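Communiqué de presse -- Juin

Husov lance Delta, une étagère basse pour ranger les éponges et le petit nécessaire de ménage

L'éponge finit souvent au fond de l'évier ou derrière un robinet. Avec Delta, Husov propose un meuble d'appoint à deux niveaux, plateaux blancs et pieds en métal argenté, à poser sous un plan de travail ou dans une buanderie. Le plateau du bas, près du sol, reçoit les éponges debout, côte à côte. Celui du haut reste libre pour les flacons et les chiffons.

Une première série de 3 000 exemplaires est en cours de livraison. Au 1er du mois, 2 589 étaient déjà réservés par les magasins Gunawardena.

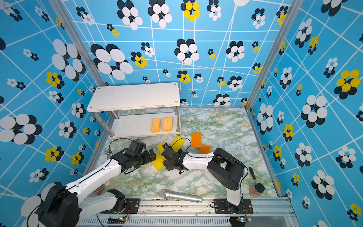

Chez Gunawardena, on aurait préféré un troisième niveau pour les gants et les brosses, mais les clients demandent surtout un meuble qui se monte vite et se nettoie d'un coup de chiffon. Husov indique qu'une version plus haute est à l'étude, sans date de sortie pour le moment.

Delta est livrée à plat, avec ses vis et une notice de 3 pages. Les plateaux et les pieds sont vendus aussi séparément -- un pied abîmé se remplace sans racheter l'ensemble. La distribution est assurée par Zorkberg dans 120 points de vente.

Contact presse : service communication de Husov, du lundi au vendredi, de 9 h à 17 h. Dossier et visuels sur demande.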